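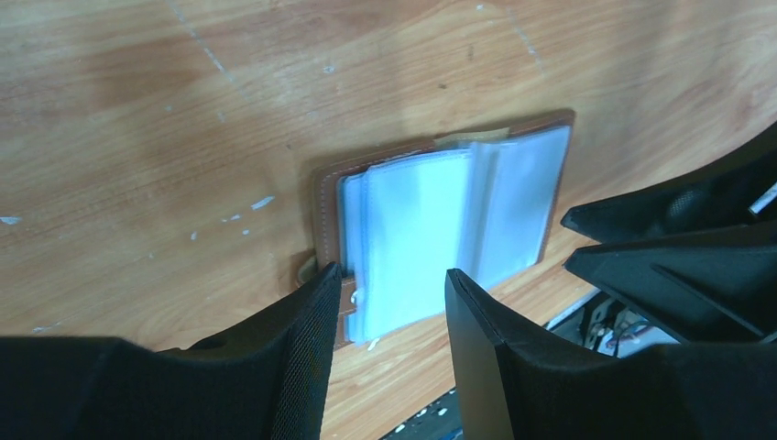
What happens to the February dues that were paid for the canceled hiking trip? They carry over to the fall trip, and any member who would like the money back can ask for it in writing until the end of the month.

Prirnton Walking Club
Minutes, 12 June 2020, held by phone

Present: 19 members. The minutes of the February meeting were approved with one correction - the bus to Ravn was booked for the morning, not the afternoon.

Money
Balance is $2891. The deposit of $482 on the Ititz lodge has been returned in full. Printing of the trail map cost $933 and is paid.

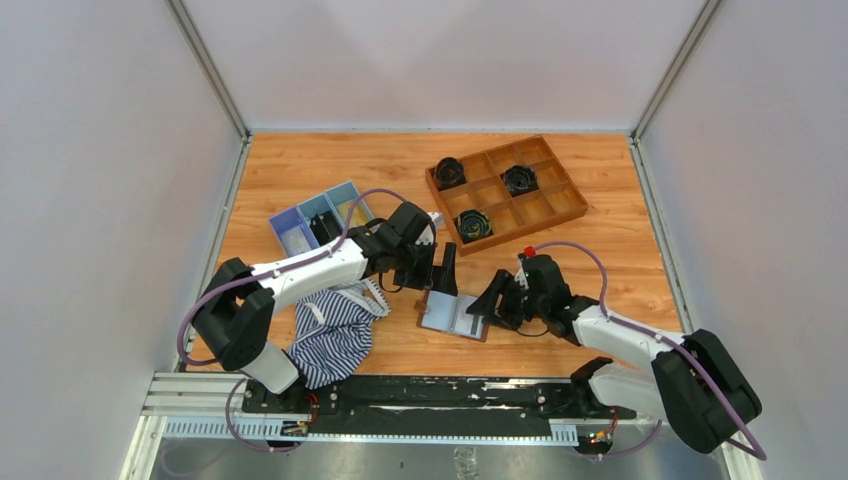
A member on the line asked if the map could be sold at the Ziltent store, as most walkers park there anyway. Agreed to ask the store what share it would want.

Trails
The footbridge below Ravn is still closed. Walks on that side will start from the upper lot until the county reopens it. The creek loop is muddy at the north end and needs new trail markers.

Walks are limited to small groups for now. Sign up by phone the day before. No shared rides.

Fall trip
Two dates were discussed and neither was picked. The lodge will hold both for us without a deposit. To be settled at the next meeting.

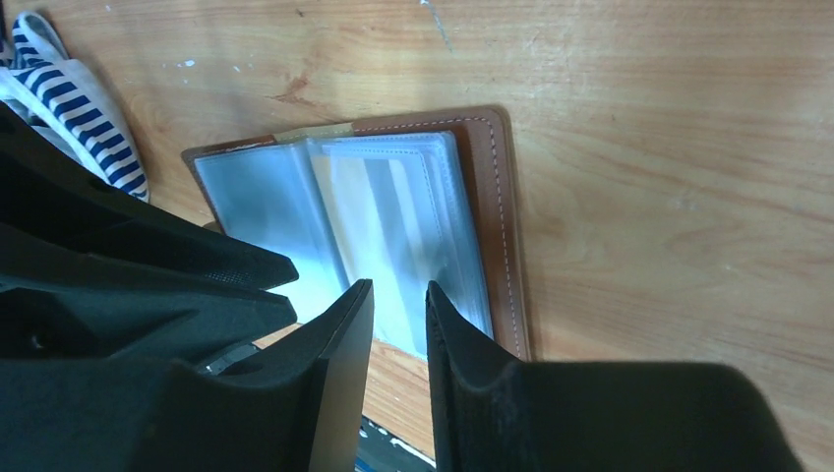 Card holder, brown leather, open.

Other business
The key to the supply shed has been copied. Old maps can be recycled - keep one set for the files.

Next meeting by phone, same number. Call ended at 8:40 p.m.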